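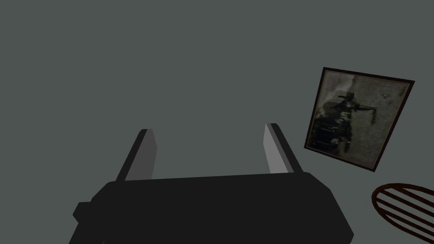 Household and Shop-Floor Automation – Open Discussion
Topic: Is tabletop clearing a solved task?

tredelska_ops
Members are invited to comment on whether current arms are ready for routine clearing work in homes and small shops. The task under consideration is modest: lift a framed picture that is lying flat and move it to a rack, leaving the neighboring items where they are. Our simulated trials used a parallel gripper. We ran 4000 attempts, and 82 percent met the acceptance standard. My position is that this is sufficient for a supervised pilot at the Skolgate site.

benchright
I would ask the original poster to state the acceptance standard. A thin frame lying flat offers very little for two fingers to hold. The frame at the top of this thread is also turned at an angle to the gripper, so the wrist must rotate before any approach is made. Does a lift count as accepted if the frame scrapes along the surface first?

tredelska_ops
It does, provided the frame arrives at the rack and is not dropped. Surface marks were not scored.

benchright
Then I cannot agree that the figure supports a pilot. A customer who finds a scratched table will not regard the chore as done.

linen_and_tools
I manage housekeeping for a group of rental units and read this board as a prospective buyer. My staff pick up a flat frame by sliding it to the table edge and putting a thumb underneath. No one had to train them to do it. May I ask whether the arm is permitted to do the same?

rallis_integration
It is permitted in our cell. We adopted the edge method in July and our acceptance rate on flat items rose from 70 to 82 percent, by coincidence the same figure as the one above. The drawback is clearance. With a slatted round piece such as the one at lower right, a sliding frame may push it along or catch on it. Our planner treats every neighboring item as fixed, and on a crowded table it often declines to act.

benchright
Declining to act is the correct behavior. I would prefer a machine that leaves the frame alone and reports it.

linen_and_tools
With respect, I would not. If a person must return to the room for each refused item, I have paid for the visit twice.

mendard_qa
Two remarks on method. First, the background in the simulation is a plain gray-green surface with no visible texture. Real tables have grain, crumbs and glare, and picture glass is difficult for depth sensors. Second, our own physical trial covered 1233 lifts, and most failures occurred at first contact with the item. I would not carry a simulated rate over to a home without a physical check.

tredelska_ops
The point on surfaces is accepted. I maintain that a supervised pilot is the proper place to find such faults – no resident would be present, and an operator would hold the stop control throughout.

rallis_integration
We would support that for shop floors, where items can be placed in known positions. For homes I side with mendard_qa.

tredelska_ops
I will add surface marks to the scoring and post the revised protocol on Thursday. Comments on the rack dimensions should go in the separate hardware topic.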